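Votia Grasp Review
Perception and labeling software for hand-held gripper recordings

Product overview

Votia Grasp Review is a desktop and server application for preparing manipulation recordings before they are used to train a control policy. It reads wrist-view video together with the finger-opening signal and the estimated pose of the tool, places all three on a common clock, and proposes a set of labels for each grasp. A reviewer then accepts, corrects or rejects each proposal. The product is developed and supported by Gendmont and has been in general release since January.

The application is intended for laboratories and integrators that already collect their own demonstrations and need a consistent record of what was grasped, when contact began and when the object was released. It doesn't control hardware during collection and places no requirements on the planner used afterward.

Main functions

Time alignment. Video and finger signals are matched on import. Where the two drift apart within a recording, the segment is marked for review and the size of the correction is stored with it.

Contact proposals. The software marks the first and last frames in which the finger pads appear to hold an object. Each proposal carries a confidence value. The threshold below which a proposal must be reviewed by a person is set by the project administrator.

Object masks. The held object is outlined separately from the objects around it. Masks are carried forward through the recording and may be redrawn on any frame; the change is then applied to the neighboring frames, up to a limit of 10 in each direction.

Tool mask. The fixed parts of the gripper are masked once per tool and reused. A new mask is required only when the tool or its camera mount is changed.

Sorting and handling of small produce

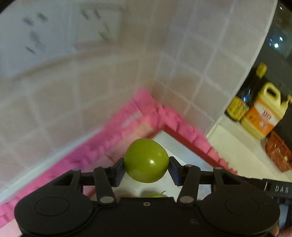
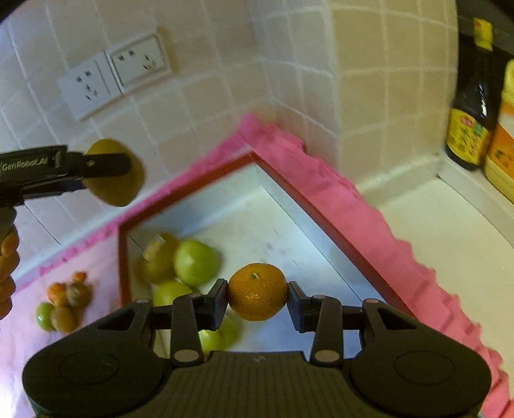
Separating a held object from similar objects close by is the principal purpose of the Plernance mask model, supplied with every license. Earlier versions relied largely on color and tended to merge objects of the same kind when one passed in front of another. The current model gives more weight to the position of the finger pads and to motion relative to the tool. A green apple held between the pads with a second green apple directly below it is therefore treated as two objects, and only the first receives the "held" label. The mandarin is an easier case by color, but it is small, and a green fruit lies partly hidden behind the fingers beneath it. In such cases the reviewer should confirm that the hidden fruit keeps its own identity once the tool has moved away.

The model also handles recordings in which a second tool enters the view. Each tool is given its own identifier, and an object in the jaws of the second tool is excluded from the contact labels of the first. Projects that record with two tools at once may link both recordings, so that a transfer from one to the other is stored as a single event.

Blurred edges are not treated as errors. Frames in which the background moves quickly while the held object remains steady are common in hand-held work and are kept by default. They may be filtered out at export.

Input and output

Recordings are imported as folders or through the command-line tool. A single project may contain up to 500 recordings; larger collections should be divided and joined at export. The standard export contains the aligned signals, the labels, the masks and a change log showing which labels were proposed by the software and which were entered by a reviewer. Custom export profiles are written as short text files and can be shared between sites.

Licensing and support

Licenses are issued per site and cover both the desktop and the server application. An evaluation license is available on request and permits the export of 300 recordings. Existing users of Hứa, the earlier labeling tool, may convert their projects without charge — masks are retained, but contact labels must be proposed again.

Technical questions should be addressed to Kyrylo Harasym, Perception Software. Requests for evaluation licenses and on-site training are handled by Stefaniia Palamarchuk, Customer Programs.

Page revised August 2024. Specifications may change without notice.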